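Minutes — Cloltinness Retail and Visitor Shopping Group

Date: January 16, 2023
Place: upstairs room, Undach Market Hall
Minutes taken by the secretary. Quorum present. Apologies were received from the bookshop and the cheese counter.

## 1. Minutes of the previous meeting

Approved with one correction. Under item 6, "the weekend voucher" should read "the visitor voucher". The two are separate schemes and are funded from separate lines.

## 2. Matters arising

2.1 Signs at the station exit. The replacement arrow panel is on order. The supplier has confirmed the size but not the delivery week. The old panel stays in place until then, with the street name covered.

2.2 Left luggage. The hall office will continue to hold bags for shoppers during opening hours. The size limit stays at one standard suitcase per person. Bags not collected by closing are moved to the locked store and released the next morning on presentation of the ticket stub.

2.3 Public restrooms on the lower level. Closed on the posted dates for pipe work. No further report.

## 3. Shopping map, spring edition

The draft was circulated before the meeting. The layout follows last year's sheet: one side street plan, one side listings by trade. The following changes were agreed.

- Listings will be set in order of street, then door number. Alphabetical order was considered and dropped; visitors on foot were reported to double back too often when using it.
- Each entry will carry the trade, the opening hours and one line of text. The line is limited to 94 characters including spaces. Entries over the limit will be returned to the shop for shortening and will not be edited by the group.
- The word "local" may be used only where the item is made inside the town boundary. "Regional" is to be used for everything else from the county. Shops that resell imported goods may be listed but may not use either word.
- The color key is reduced to 4 categories: food, home, clothing, paper and gifts. Antiques move under home.

Cocco asked for its entry to show both the shop and the workshop behind it. Agreed, on the basis that the workshop has its own door and is open to the public on posted days. A single number will be printed on the plan, with a note in the listing.

Petico asked whether its stall in the hall and its shop on the quay could be shown as one business. Not agreed. The plan marks places, and two places need two marks. The second entry is charged at the reduced rate.

Proofs are to be checked by each listed shop and returned signed. An unsigned proof is treated as accepted after 9 working days.

## 4. Shipping desk

4.1 Report on use. The desk wrapped and sent parcels on behalf of visitors throughout the December period. Demand was highest for ceramics and bottled goods. Nearly all damage claims concerned parcels that had been packed by the customer and brought to the desk already sealed.

4.2 Change of rule. With effect from March, the desk will not insure parcels it has not packed. Sealed parcels will still be accepted for sending at the owner's risk, and the receipt will say so. Wording of the receipt to be drafted by the desk and approved by email.

4.3 Materials. The desk requested a second roll holder and a lower table. The table was approved. The roll holder was deferred until the wall fixing has been checked — the partition behind the desk is plasterboard and may not carry the load.

4.4 Customs forms. Staff reported that customers often describe goods as "gifts" and nothing further, which leads to returns. Forms must now state the item and its main material, for instance "bowl, stoneware". A sheet of common terms will be kept at the desk.

## 5. Window and counter displays

The display guidance was reviewed ahead of the spring season. It applies to the shared cases in the hall and is advisory for shops with their own street windows.

Real cut flowers are not to be placed in the shared cases. Water has reached the light fittings on 2 occasions. Artificial stems are permitted if they are clean and do not hide price cards. Shops wishing to use them should clear the shelf the evening before and hand the keys back to the hall office once the case is dressed.

Price cards must face the customer side and be readable without opening the case. Handwritten cards are acceptable if done in black ink. Cards giving a price "from" an amount must refer to an item that is in the case at the time.

A question was raised about the lighting hours. The cases are on the hall circuit and cannot be timed individually. The electrician's quotation for a split circuit was judged too high against the expected saving, and the matter was closed.

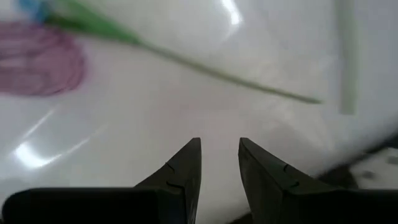 ## 6. Visitor voucher

6.1 The voucher is issued by the participating hotels at check-in and gives a fixed sum off a single purchase. Redemption figures by shop were tabled. They are not attached to these minutes.

6.2 Several shops reported vouchers presented after the printed end date. It was confirmed that shops may refuse them. Where a shop chooses to accept an expired voucher, the sum is not reimbursed.

6.3 The minimum purchase was discussed at length. One view was that the present minimum keeps small food shops out of the scheme, their average sale being below it. The opposite view was that lowering it would exhaust the fund before summer. A vote was not taken. The hall office will prepare figures for two alternative minimums and bring them to the next meeting.

6.4 Voucher stock. The hotels will receive the new print run with the map. Old stock is to be returned to the hall office for destruction and should not be handed out in the meantime.

## 7. Opening hours

The hall opens one hour later on the first business day of the week until the end of winter. Shops with street doors are unaffected. The map will print summer hours only, with a line directing readers to the notice at the main entrance for the rest of the year.

A request for one late evening a month was noted. Stallholders are to state in writing whether they would open. If fewer than half agree, the proposal lapses.

## 8. Any other business

Shopping bags. The paper bag with the street plan printed on the side is out of stock in the large size. The printer requires new artwork, as two of the streets shown have changed direction. To be combined with the map order if the schedules allow.

Tax refund notices. Shops displaying the old window sticker should remove it.

## 9. Actions

- Hall office: figures for voucher minimums; return of old voucher stock; written poll of stallholders.
- Shipping desk: draft receipt wording; customs term sheet; purchase of table.
- Map editor: revised draft, separate entries for Petico, combined entry for Cocco.
- All listed shops: one line of text within the limit.

Next meeting in March, same place. Date to be set by notice.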